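Notebook, bench 2, July

Started 8:15. Purpose of today: go through the table rules before the Listura people take over the bench for their part of the work, and write down which ones we really follow. Bayu Hidayat asked me for this after the review. He wants one page on the wall and I want to know the reasons before I make it one page.

Old sheet has 46 lines. Many are the same thing said two times, and a few are for the old bench in Pirkstead which had a guard rail. I crossed out the rail ones first.

Speed. The old sheet says "slow speed when people are near". Slow is not a number. Bayu and I agreed on 200 mm/s for the tool when anyone is inside the tape line, also for teaching by hand. Outside the line the normal setting is allowed, but only with the program that was already run once from start to end at the low speed. If you change one waypoint, it counts as a new program. I know this is annoying. Last month I changed only one point and the elbow took another way round.

Stop button. Must be in reach of the person who starts the run, standing, without leaning over the table. I tried it from the three places where we usually stand. From the window side I cannot reach it. So either we move the button or the window side is not a place for starting. For now: not a place for starting. I put yellow tape on the floor.

Cables. This one took most of the morning. The rule was "keep cables tidy", and everybody does tidy differently. New text:

- Bundle is clipped to the arm, never to the table.
- Before the first run of the day, move every joint by hand command through the range of the program and watch the loop at the wrist. It must not go tight and must not hang into the objects.
- No tape as a replacement for a clip. Tape leaves glue and it lets go when it gets warm.
- Connector is checked with fingers, power off.

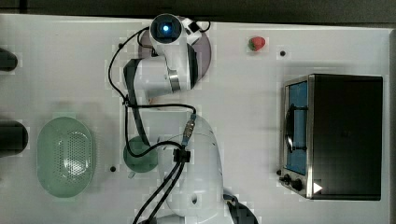 Objects on the table. The kitchen set is the worst for this, as the items are light and of many shapes, and people add things during the day. We have a start layout for each task and it must be written in the run log with the task name. If you move an object to another position because the grasp is easier, then it is another layout and gets another letter. Bayu found 40 runs in the log with the same letter which cannot be the same layout. We keep them but they are marked "layout unknown" and do not go into the comparison.

Appliances. Any oven or heater on the bench is unplugged at the wall, with the plug lying where everyone can see it. Switched off is not enough. I asked Jeltham safety office and they agree, they only want it also in the risk sheet. I will add it under item 274, where the other electrical ones are.

Only task objects in reach of the arm. Mugs, phones and tools go on the trolley. Yes, also the hex key you need in one minute.

Tried the new list at 1:30 with the Bauerfeind clips. The complete check took me nine minutes, reading each line aloud. Bayu did it in six but he skipped the connector and I sent him back. I think six is possible for someone who knows the bench.

Open points:

- Who signs when two people share the run? Old sheet says "operator". I prefer the one with the stop button.
- The 200 limit: tool only, or elbow too? In some poses the elbow is faster than the tool. Need to look in the controller manual, I could not find it today.
- Clip spacing. I wrote nothing because I do not have a good number.
- Ask Listura if they have their own checklist. If yes, we use the stricter line each time they differ.

Count after cleaning: 19 lines. Still too long for one page with letters that can be read from the bench. Will try again tomorrow with Bayu, and he brings the laminator pouches.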